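HSP 252: Guestroom Operations
Unit 6 Handout: Bed Linen, Top Covers and Guest Property

Purpose of this unit

This handout accompanies the lecture on the care of bed linen in small lodging properties. Students are expected to have read the chapter on laundry flow before class. The material on stain treatment will be covered in Unit 7 and is mentioned here only where it affects the order of work.

A bed in a lodging property is made up of layers, and each layer has its own washing schedule. Sheets and pillowcases are changed for every new guest without exception. The mattress pad is checked at each change and washed when marked or at the end of the month, whichever comes first. Blankets and quilts are the layer on which properties differ most, and they take up the greater part of this unit.
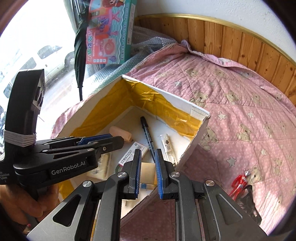 Department of Hospitality and Household Studies, Lostia Campus
Course handouts are issued for enrolled students only.

6.1 Quilts as top covers

A quilt used as a top cover comes into contact with luggage, outdoor clothing and boxes. It should therefore be treated as a soiled surface when the bed is stripped, and should not be laid on the clean sheets or on a chair used by guests. Remove it first, fold it inward so that the upper face is enclosed, and place it apart from the sheets.

Printed cotton quilts may be washed in warm water with a mild detergent. Dark or strongly colored prints should be washed separately the first time. Quilts with a thick filling need a large drum; when a quilt fills more than three quarters of the drum, it will not rinse properly and should be sent out. In the Bendier case study, the property sent all of its quilts to an outside laundry during February and kept 3 spare covers for each floor. Students should be prepared to discuss whether that number was sufficient.

Drying requires patience. The outer fabric will feel dry well before the filling does. Press the quilt firmly between both hands at the center and at each corner. Any coolness means that it must go back into the dryer on low heat. A quilt stored damp will develop an odor that a second washing may not remove.

6.2 Guest property left on the bed

When a guest is staying over, personal items are often found on the bed. The attendant does not open, empty or sort them. Closed bags and light items may be moved to the luggage rack and returned to the same place once the bed is made. Open containers are left where they are, the bed is not made, and the attendant notes this on the room sheet. Fresh linen is then offered at the door or by telephone.

Duangkaew House, the second case study, follows a stricter rule under which nothing is moved at any time. Compare the two approaches with regard to guest complaints and to the time allowed for each room.

6.3 The bed and the wall

Wall finishes behind the bed affect how the bed is made. The bed should be drawn forward far enough for the attendant to tuck the sheet at the head end without scraping the wall. Painted plaster marks easily. Paneling stands up to contact better but collects dust along its upper trim, and that trim should be wiped before clean linen is brought to the bed.

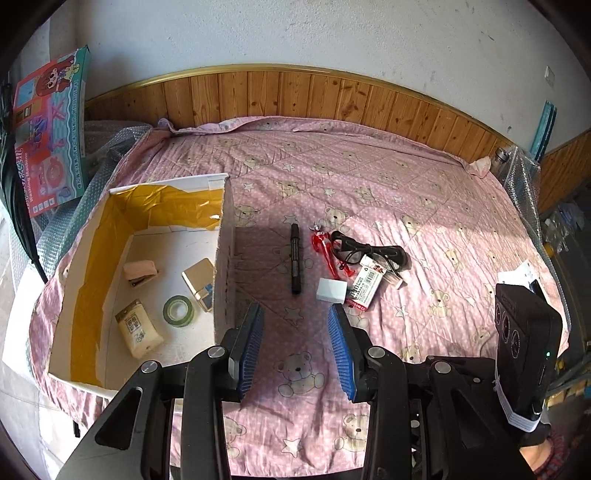

Figure 6.2. Printed quilt; paneled wall with trim at the head of the bed.

Patterned covers should be laid the same way in every room of the same type. If the print has a clear upright direction, the figures should stand upright when seen from the foot of the bed. The property's standard should be written down and kept in the linen room.

6.4 Assignment

Prepare a linen schedule for a property of 4 rooms, using the Eltance worksheet distributed in class. State the washing interval for each layer, the number of spare quilts required, and the place where soiled top covers are held before collection. Schedules are to be typed and submitted to the department office by July 14, 2018. Work received after that date will be marked under the late submission rule in the course outline.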